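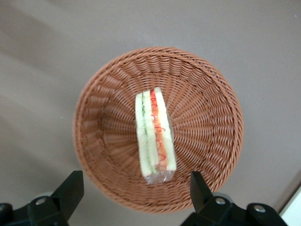

Filed under: Kitchen, Packed Lunch, Small Economies

Wrapping a Sandwich So It Survives Until Noon

By Bouchra El Idrissi
Apr 20, 2025
142 shares | 22 comments

I have been packing lunches long enough to have opinions on mayonnaise placement, and I no longer apologize for them at parties. Most bad sandwiches start out fine. Then they spend four hours in a bag beside an apple, and the apple wins.

Start with the bread. Day-old is better than fresh for anything that has to travel. Fresh bread squashes flat the moment you look at it, and it drinks up whatever you put on it. If all you have is a loaf still warm from the bakery, eat that one standing at the counter and make the packed sandwich from something staler. Toasting works too, but let the slices cool completely on a rack or propped against each other like a little tent. Wrap warm toast and you have built a steam room.

Spread to the edges. All the way, corners included. Butter, cream cheese and mayo keep the wet things off the bread, and they can only do it where they exist. A dab in the middle is a gesture.

Now, tomatoes. I know people who leave them out altogether and seem content, and I wish them well. If you want tomato, slice it first, salt it, and leave it on a paper towel while you do everything else. Then put it in the middle of the sandwich with cheese or meat on both sides. Pickles get the same treatment. Lettuce has to be dry, and I mean dry, so spin it and then roll it in a dish towel as though you don't trust the spinner. I own a Jakis spinner with a cracked lid and I have never trusted it.

Egg salad: drain it if it weeps. Chop the eggs fine and go easier on the dressing than you would for a bowl. Tuna the same, except squeeze the tuna until your wrist complains.

Cut before you wrap. I held out against this for years on the theory that a whole sandwich stays fresher, and then I watched a man at work try to halve a turkey club with a coffee stirrer. Use a serrated knife, saw gently and let the weight of the blade do the work. If you press, the filling leaves by the back door. Wipe the knife between cuts if there's beet involved.

As for the wrap itself, I have tried most of them:

Wax paper breathes a little and folds nicely. Good for crusty rolls, which go leathery in plastic. Needs a rubber band or a bit of tape, since it will not hold a crease for love or money.

Plastic wrap is the tightest and the best for soft bread with a lot going on inside. Pull it snug so the halves can't slide around. It will also stick to itself, to you and to the drawer.

Foil is fine for a day, bad with anything vinegary, and loud in meetings.

Beeswax cloth I like more than I expected to. Mine is a Pindent, bought last March, and it has gone soft at the folds but still does the job. Wash it in cool water only. Don't use it around raw meat, and don't leave it on a radiator. Ask me how I know about the radiator. (There are 22 comments below and I suspect several of them will.)

Reusable boxes protect against the apple. If the sandwich rattles, fill the gap with grapes or a folded napkin.

Keep it cold if there's meat, egg, fish or mayo in it. A small ice pack goes on top of the sandwich, where the cold will sink down through it. A frozen bottle of water does the same thing and you can drink it later, though at noon you'll mostly be sucking on it like a disappointed toddler.

Making several at once? Lay all the bread out in pairs and go down the line one ingredient at a time. Sunday night for Monday and Tuesday is as far ahead as I'd push it. Plain cheese or peanut butter will freeze, and thaw by lunch if you take them out at breakfast. Never freeze lettuce. It comes back as something else.

Leftover crusts go in a bag in the freezer for breadcrumbs. My bag is currently the size of a pillow.

More in Packed Lunch: Soup in a Thermos Without the Drama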